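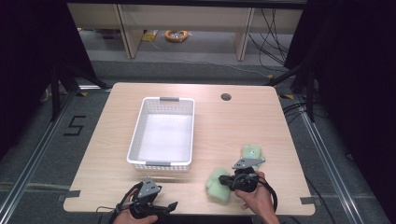 Home & Household > Storage and Tidying

Small soft toys in a plastic basket: how to keep them nice?

Reading time: 2 minutes

Posted by granosano_flat

Hello all. I have green fluffy toys, small and soft, and I want to keep them in a white plastic basket with slots in the sides and grey handles. I like it because I can lift it from the table with two hands and put it on the shelf. But my toys are getting little balls in the fluff, and I think the slots may be catching them. Should I line the basket, or buy a closed box? I live in Preltdale, where February is very damp, so I am a little afraid of a closed box.
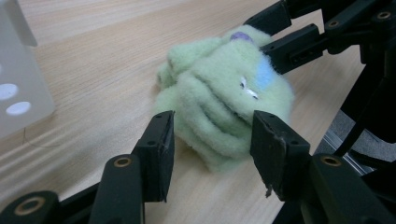
Replies

Frerichs_attic
Keep the basket. Air is good for fleece, and in a damp house I would not use a lid. Put an old cotton pillowcase on the bottom and let it come up the sides — then the fluff does not touch the slots. Lay the toys in one layer if you have the space. When they are pressed under heavier things the folds stay in them for a long time.

For the little balls, use a soft baby brush and go in one direction only. Do not pull them with your fingers. If a toy has a small patch in another colour, like the light blue on the green one, brush around it and not over the edge, or the edge can lift. I learned this with a rabbit which had a pink ear, and now it has half of a pink ear.

illden22
just buy a box with a lid, 400 in the shop at Illden and finished

tidy_by_the_window
I do not agree with the box, but the pillowcase is a good idea. I would only add that you should wash the basket before the first use. New plastic has sometimes a sharp thread left in the slots from the factory. Go along them with an old nylon stocking, and where it catches, rub with a nail file.

Comments (3)

granosano_flat: Thank you, I will try the pillowcase first.

mossy49: Stocking trick works also for drawers.

illden22: the box has holes too, if you drill them

Contact | © Preltdale Household Help | Back to top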